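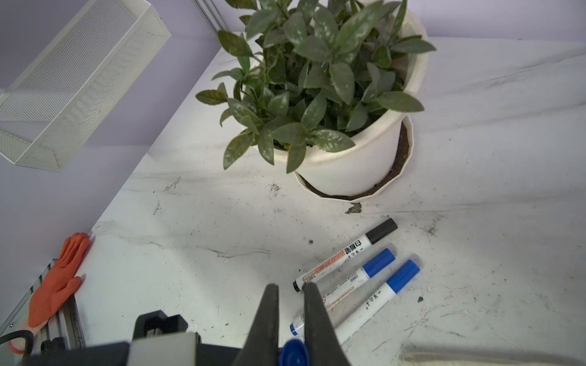 The Left Hand and the Right

7 min read

My aunt left me the plant and the workshop in the same letter, and I have always thought she meant the plant to come first. She had run the place in Grestmont for 22 years, fitting hands to machines for people who packed biscuits or sorted screws, and she held that you should never trust a gripper until it had worked beside something alive. So the plant stayed on the bench with the arms, and every customer asked about it, and I told them it was company.

That spring we had two sets of fingers to choose between. The Woder set had come in May, beautifully wrapped, with a letter from the makers that used the word "poise" twice. The Sirkik set came a week later in a box that had held tinned peaches. Whichever did better would go to a school supply firm down the valley, which wanted its pens capped by something that didn't get bored, and the order was for 4,000 pounds. I don't mind saying I had already spent a good part of it in my head, mostly on the roof.

The rule was simple enough. Pick up a marker, pick up a cap, bring the two together, put the thing down. You try explaining that to an arm, though! A person's hand knows a cap has gone on by a sort of small agreement in the thumb, and neither of my arms had a thumb to speak of. I put the Woder fingers on the left arm and the Sirkik on the right, ran them both through the old Vũ controller (which my aunt had mended so often that it was more hers than Vũ's by then), and gave each of them a fair go at both jobs, holding the pen and bringing the cap.

By the end of the first week I was a Woder man. They closed softly and they closed straight, and when they let go of a marker it stayed where it was put. The Sirkik fingers had a way of nudging a cap along the table before they took hold of it, like somebody feeling for their glasses in the dark, and I found it painful to watch. I wrote as much in the book.

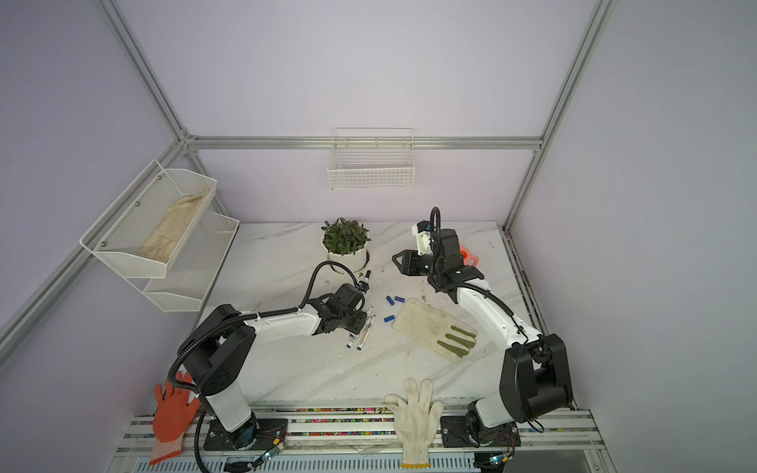 My apprentice disagreed, and she did it in the way she did everything, by saying nothing and making a pot of tea. She had been with me since she left school and she could sit by those arms all afternoon with her chin on her fists. When the tea was poured she asked me what happened if the cap wasn't where the Woder expected it.

"Then it misses," I said.

"And the other one?"

Well, the other one nudged. I had been looking at that nudge for a week and calling it bad manners. I drank my tea and was rather short with her, I'm sorry to say, and then I got up and shifted a cap a finger's width to one side while she pretended to look for the biscuits. The Woder closed on air with perfect poise. I shifted it again for the Sirkik, and it shuffled and bumped and came up with the cap held crooked, but held.

We stayed late after that. I rang home to say I would miss supper, and was told there had been no great expectation of me. We swapped the fingers over in case the fault was in the arm, and swapped them back, and moved the camera on the wrist by a hair and were sorry we had. At try 1,323 the controller stopped and had to be spoken to. My aunt used to rest her palm on its lid when it did that. I did the same, feeling a fool, and my apprentice turned round to the window until I had finished.

I wrote to the supply firm when I could put it off no longer. My apprentice made me copy it into the book, and there it still is, in my worst handwriting. 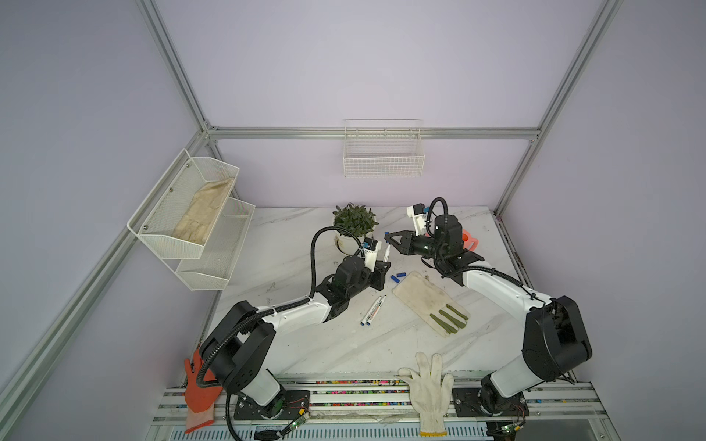
Grestmont, September 11, 2021

Dear sirs,

You asked which of the two you ought to buy, and I am afraid I must be a nuisance and say one of each. Let the Woder hold the pen. It holds a pen better than I do. Let the Sirkik fetch the cap, for it doesn't mind looking foolish while it searches, and your caps will not always be where you think you left them. I ought to have seen this in the first week. It was pointed out to me by my apprentice, and I would be obliged if you put her initials on the order beside mine.

You will need 12 of the small springs a year. The fingers wear on the inside first.

They wrote back by return and asked if the plant was included.

More stories
The Lamp at Number 12
A Kettle for the Ferryman
What My Aunt Kept in the Peach Tin
Weather for Hens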